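Notes on the Second Public Build of Jinia

Posted 21st December

The second public build of Jinia has been available for download since last month, and this post records what was learned from it. Readers who follow the project will recall that Jinia is a small exploration game set in a flooded hill town. The player moves tiles of the street plan by turning stone wheels, and the routes between houses change accordingly. The first build contained the lower town only. The second adds the terraces, the cistern and the long covered market.

The build was downloaded 607 times in November. Of those who played it, 20 completed the written questionnaire, and their answers form the basis of most of what follows. I wish to thank every one of them. Several wrote at a length I had no right to expect.

Movement and collision

The most frequent complaint concerned the cistern. Players were able to step between the third wheel and the wall behind it, and once there they could neither turn the wheel nor walk out. The collision shape had been drawn by hand before the wheel was enlarged and was not redrawn afterward. It has now been replaced. In addition, the game stores the last position at which the player stood on open ground, and holding the back key for three seconds returns the player to it. Khôi Cù, who wrote the original movement code, reviewed the change and asked that the delay be shortened. I have kept it at three seconds for the present, and the setting can be edited in the options file.

A related matter is the height of steps. The terraces use a taller step than the lower town, and players who approached at an angle were stopped by it. Both areas will use the lower step in the next build. This requires the terrace stairs to be rebuilt, and that work is about half finished.

Lighting

The covered market was judged too dark by a majority of those who answered. I accept this. The market was lit on a monitor that has since been found to be set considerably brighter than normal, and the lamps were placed to suit it. Golnar Zarei has supplied a new set of lamp positions, with the warmer color reserved for doors that can be opened. Early trials suggest that players find the exit to the upper street more readily, although the sample is small.

The water surface has also been revised. It formerly reflected the sky even beneath a roof.

Sound

Fereshteh Mazandarani has completed recordings for the wheels, the water and the market awnings. The wheels now have separate sounds for starting, turning and locking into place. Two respondents reported that the locking sound was missing when the music volume was set to zero. The cause was an error in the mixer settings, which has been corrected.

The question of music in the terraces remains open. My own preference is for silence there, with only wind and distant water. Jui-lin Tu has argued for a short theme at the first overlook, and has written one that I like a great deal. A decision will be made once the rebuilt stairs are in place and the walk can be timed properly.

File size and performance

The download increased considerably between the two builds, chiefly on account of uncompressed textures in the market. The texture set has been reduced to 2,000 files from 3,000, mostly by removing duplicates that had been kept under different names. Loading times on older laptops are improved as a result. Players whose saved games were made in the first build should note that those saves will not open in the third. I regret the inconvenience. The format was changed to allow the position of each wheel to be stored separately, and a converter would have taken longer to write than the lower town takes to play.

Requests not adopted

A map was requested by several players. After consideration, the game will continue without one. A notebook in which the player may place pins and write short labels is planned in its stead, and a draft of the interface exists. Requests for a run key have likewise been declined. Controller support is under review, and I would be glad to hear from anyone able to test it on Linux.

The third build will be announced on this page. Reports of errors may be left in the comments below, with the build number and the name of the area in which the error occurred.

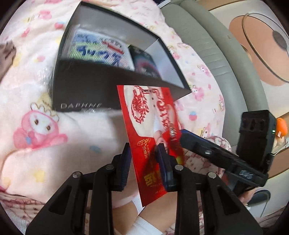
Red envelope with dragon-like line artwork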